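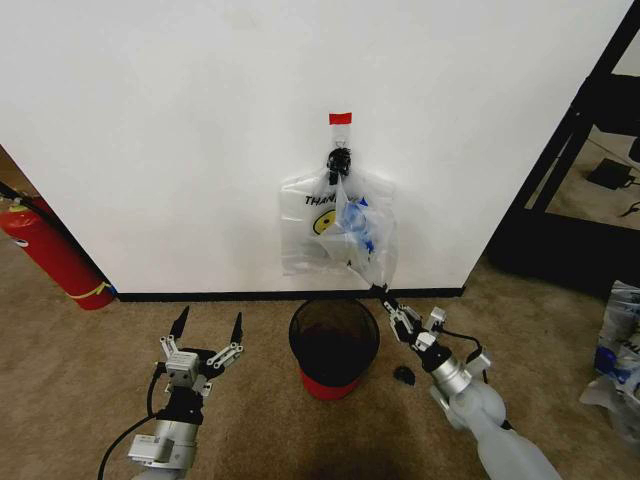 Skadham build log, 2026-09-30

Okay, the wrists. I've been fighting the play in the right one since April and I finally pulled it apart last night. The Grudico set screws had backed out again (the short ones, of course) so I cleaned everything, put threadlocker on the lot and let it sit overnight before I touched it. Much better now! There's still a tiny click if you rock it by hand with the power off, but it doesn't show up when the arm is holding position, so I'm leaving it alone until it gets worse.

I also moved the left arm over to the Kastlow driver board. It runs cooler than the old one and I like the connectors a lot more, although the manual has the ground pin on the wrong side in one of the drawings. I penciled a correction in our copy. Please don't erase it, I nearly cooked a board over that.
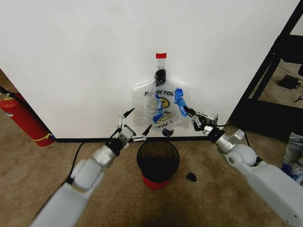
Joanna Prewett
Arms and wiring, Olmedo shared workshop

Settings I was on today, so I don't have to dig for them next time: grip force limit 62 percent on both sides, loop delay 19 ms, slow mode on for anything near the wall. I tried going lower on the grip and the film just slid out of the fingertips. Higher is fine for holding but it's hard on the pads, and the black ones are the last good set we've got, so go easy.

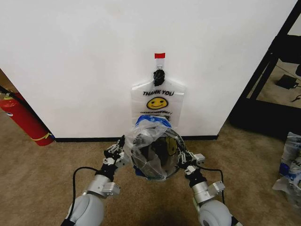
Two-handed holds are what I care about most on this build, and they're where the old software was really bad. Each arm would chase its own target and the two of them ended up shoving against each other until one faulted. Now the right arm follows the left with a bit of give, and I wanted to try that on something squashy. The crumpled clear bundle, pinched from either side, is about as squashy as I could ask for. While I was at it I had a good look at the cables looping along the outside of both arms, and I still want a clip or a sleeve on them before we speed anything up. I keep imagining one snagging on the black frame on the right.

Log files are on the shop drive under Skadham, 200 MB so far, and I'll thin them out when I get a quiet evening.

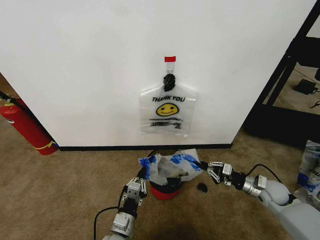 Still to do

Order more fingertip pads, 6 pairs if the budget stretches.
Print the cable clips (the gray filament is nearly out, check first).
Recheck the right wrist screws after a few more hours of running.
Redo the left arm zero. It's a hair off after the board swap and I just fudged it in the config for now.
Find the long hex key! It was in the Grudico box and now it isn't.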